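Robot Cell Technician, Parcel Sorting (full time, on site)
Furnach, Worano site
Posted 26/04/2020

We are looking for a technician to look after one sorting cell at our Worano site. The cell has a two-armed humanoid robot, a digital scale and a belt conveyor. It handles mailer bags, up to 900 on a normal shift. You would be responsible for keeping it set up and running.

The day starts with a check of both hands, finger by finger, and of the cables at the wrists. Cables need enough slack for the full reach of the arm, and a worn one gets replaced before the shift. After that you check the scale against a test weight and look at belt tracking.

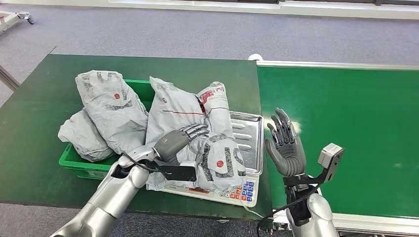

Soft bags are harder on the fingers than boxes are. Expect to change finger joints often and to recalibrate the hand each time. You will also adjust the wrist sensors, keep the spare parts shelf stocked and write up every stop in the Desow log. Larger repairs are done with the Major service desk on the phone.

You should have:
Two years of hands-on work with robots, conveyors or similar machines
Basic electrical skills and a steady hand with small connectors
The ability to lift 70 pounds
Willingness to work an early shift

Programming experience is useful but not required. Training on the cell takes some 13 days and is paid.

Apply through the Furnach jobs page, reference 1564. Please list the machines you have worked on. Start date is in August.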